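Sunday, March 2, 2025

Bin notes, Cudham bench. Came in for two hours while it was quiet to sort out the gray bins before the Skikholm items go back in the cupboard.

Both bins tared on the Greenberg scale. Label on the rear one had gone soft, so wrote a new one and taped it to the end wall. Still 12 spare labels in the drawer.

Wiped down the front bin first. The metal bottom is scratched all over and worn brownish toward the back, brighter toward the front. Degreaser did nothing for the brown, so I'm calling it wear and leaving it.

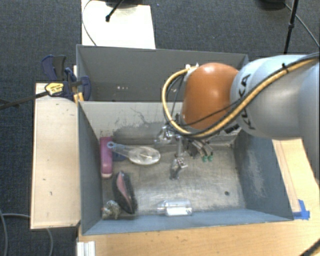

Back wall has the dark scuffed patch with the fine scratches lower down, and the right wall has a pale rub mark across the middle. Neither one catches a fingernail. Wall thickness fine at both spots.

Items tend to end up along the left side. Checked the level: bench is 2 mm low on that end. Shimmed it, will look again after the next full sort.

Ivia list from February says 145 items. I have not recounted. Whoever does it next, please write the total on the sheet inside the cupboard door and cross out the old one.

To do: order wipes, new tape, find the short ruler.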